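Urkov Flooring Declines to Call Its New Entrance Tile "Maintenance-Free," Publishes Test Results Instead

March 2025

Urkov Flooring today put its Prindar entrance tile on sale to commercial buyers, along with the full results of a trial that did not go the way the company's own sales team had hoped.

Prindar is a ribbed rubber tile for the first few yards inside a busy door. It is sold in cartons and laid without glue over a flat, hard floor. Urkov says it will hold grit and some water. It does not say the tile will keep a lobby clean, and it has asked its dealers to stop saying so too.

"Every mat brochure I have read in this trade promises to stop nearly all the dirt at the door," said Santeri Halonen, product manager at Urkov. "I would like to see the door they tested that on. People walk around mats. They come in with wet umbrellas. A tile can only deal with the shoe that steps on it."

The trial ran at the Eze office building, where 427 tiles were laid across the main entrance and a side corridor. The building's cleaning crew kept its normal schedule and was not told to treat the new floor with extra care. Urkov wanted to know how the product would do under ordinary neglect, as that is how most entrance flooring is treated once the installer has left.

Results were mixed. The tiles stayed flat in the main entrance and the ribs showed little wear. In the side corridor, seven tiles lifted at the corners after carts were turned on them with loaded wheels. The company traced the trouble to a low spot in the concrete below, though it concedes that plenty of real buildings have low spots and that "prepare the subfloor" is the sort of advice buyers skip.

The corner lock was changed in January. Urkov has not yet run the new lock for long enough to claim the problem is fixed, and the data sheet says as much.

The company is also doubtful about a claim made for modular flooring in general, that a damaged section can be swapped out and the floor will look as it did before. A fresh tile next to a worn one looks like a fresh tile next to a worn one. Urkov suggests that buyers who care about looks order some 30 spare tiles with the first delivery and rotate them in from the start. Buyers who do not care can save the money.

Etornam Quartey, who runs purchasing for the property group Rorkitz, was shown the results before release and was not won over on every point.

"The price is fair and I believe the wear numbers, mostly," Quartey said. "I am less sure about winter. Salt gets under everything, and I have heard plenty of suppliers tell me their drainage channels take care of it. Ask me again when we have pulled a few up and looked underneath."

Rorkitz has ordered enough tile for one entrance and will decide on the rest of its buildings later.
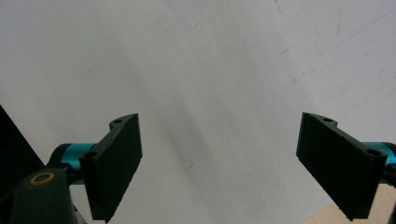

Cleaning instructions are short. Vacuum the tiles often, hose them down outdoors if they are badly caked, and let both the tile and the floor dry before laying them back. Bleach and solvent cleaners will dull the rubber. Urkov does not sell a special cleaner for Prindar and sees no need for one.

The tile should not be used in commercial kitchens, on ramps, or anywhere that grease reaches the floor. It is suitable for covered outdoor entrances, but the company does not recommend it in full sun and offers no warranty there. The indoor warranty covers splitting and lock failure. It does not cover fading, stains, or damage from carts and pallet jacks, and buyers are urged to read that part before they sign.

Prindar comes in charcoal and brown. A lighter gray was dropped after early samples showed every footprint. The first production run is 2,000 cartons. Beveled edge strips and corner pieces are sold separately, and the ramped edge is needed wherever the tile meets a bare floor in a walking path.

Sample tiles and the complete trial report, including notes on the lifted corners, are available from Urkov dealers on request. Dealers can also arrange a subfloor check before an order is placed.

About Urkov Flooring
Urkov Flooring makes rubber and vinyl matting for offices, schools and stores. It sells through independent dealers and does not sell direct to homeowners.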